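Getting the winter coats out (and what to do with the pockets)

10 Oct 2019
Shares 500 | Comments 7

The first properly cold morning always catches me out. I go to the cupboard in the hall, pull out the big coat, and it smells of last March, with one button hanging by a thread and a lining that has given up at the armpit. So a few years ago I started doing the whole lot on one dry afternoon in early October, before anybody needs anything, and I must say it has made a great difference to the mood in this house at half past seven in the morning.

Start by taking everything off the hangers, even the ones you are sure are fine. Give each coat a good shake outside and turn it inside out over the line or the back of a chair. Two hours of moving air will shift most of that shut-up smell, and if it doesn't, a second afternoon usually will. I used to spray things on mine and all I got was a coat that smelled of cupboard and lavender together.

Wool wants brushing before anything else. Use a proper clothes brush if you have one – a clean, soft shoe brush will do – and go downwards with the nap, collar first. The collar is where the grease sits. A cloth wrung out in warm water with a drop of washing-up liquid will lift most of it, then a second cloth with plain water, then leave it well alone to dry away from the radiator. Try the inside of the hem first if it's a dark colour, as I once left a pale ring on a navy coat and had to wear a scarf over it all winter.

Padded jackets can mostly go in the machine, but do read the label! Zips done up, Velcro fastened, half the usual powder and an extra rinse. My neighbour Issa Semaan swears by two clean tennis balls in the dryer on low, and I was doubtful, but the filling does come up beautifully. Stop it every so often and pull the lumps apart with your fingers. It takes far longer than you think it will, so put the wireless on.

Buttons next, while the light is good. Sew them with doubled thread and lay a matchstick across the top of the button as you go, then slide it out and wind the thread round underneath to make a little stalk. A coat button sewn flat will only pull itself off again by Christmas. If a zip is stiff, run a candle stub up and down the teeth on both sides. For a lining that has come away at the seam, a plain slip stitch in a thread near enough the right colour is plenty.

Pockets I leave till last, which is the wrong way round if you are washing anything, so please be more sensible than me and do yours first. Pull each one right out, brush the fluff from the corners with an old toothbrush, and feel along the bottom hem for a hole. Five minutes with a needle now will save you a door key later. Check the inside pocket too, and the tiny one that people forget.
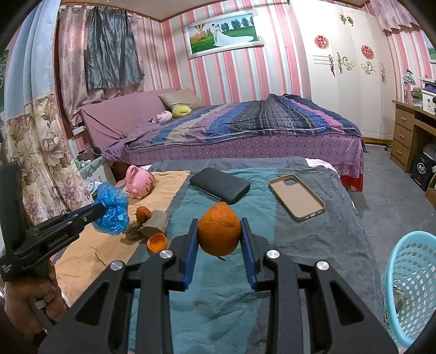 Small things are much easier to sort if you spread them out somewhere flat, and I like the bed for it, with a cloth over the covers and an old towel on top to catch the crumbs. Then you can see properly what you're dealing with: a wallet, a phone case with no phone in it, an orange bottle cap, dry leaves beside a paper bag, a mandarin going slightly wrinkled in its skin. Wallets and the like go straight back to their people, rubbish goes in the bin, and coins go in the piggy bank, no arguments. Shake the towel out of the back door afterwards, and hang the coats with a finger's width between them so the air can get round.

Comments (7) | Share this page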